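Capítulo 9
La etiqueta y lo que calla

Toda prenda de vestir es un documento, aunque casi siempre la leamos por el lado equivocado. Sabemos si nos favorece, si encoge y si perteneció a un hermano mayor. De la fibra, en cambio, solemos saber lo que diga un rectángulo de tela cosido en la nuca, que además pica y que mucha gente corta el primer día con las tijeras de las uñas.

En este capítulo nos ocuparemos del algodón, materia de la que el estudiante cree no tener nada que aprender porque duerme envuelto en ella. Conviene desengañarlo pronto. La fibra es un pelo de la semilla, formado casi por entero de celulosa, y al secarse se aplana y se retuerce sobre sí mismo. Gracias a esas torsiones puede hilarse. Sin ellas tendríamos un relleno de almohada muy digno y ninguna camisa.

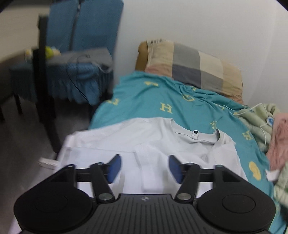

Figura 9.1. Camiseta blanca extendida sobre una cama, con una pequeña etiqueta bajo el escote posterior.

La expresión «100 % algodón» describe la composición y guarda un silencio absoluto sobre lo demás: longitud de la fibra, torsión del hilo, densidad del punto. Dos camisetas con idéntica etiqueta pueden envejecer de manera muy distinta. Albane Marty, que dirigió durante años el taller de acabados de Kernico, comparaba esa leyenda con un currículum que sólo indicara «mamífero».

Empezaremos por la estructura de la fibra (9.1), seguiremos con el hilado (9.2) y dejaremos para el final el encogimiento (9.3), asunto que ha enemistado a más familias que las herencias. El lector encontrará allí los ensayos de lavado de Ginette Cordier, realizados con 734 muestras y una paciencia que el manual no exige a nadie.

Antes de continuar, busque una prenda vieja de algodón que no le importe sacrificar. La necesitará en el primer ejercicio. Si comparte casa, pregunte antes de quién es.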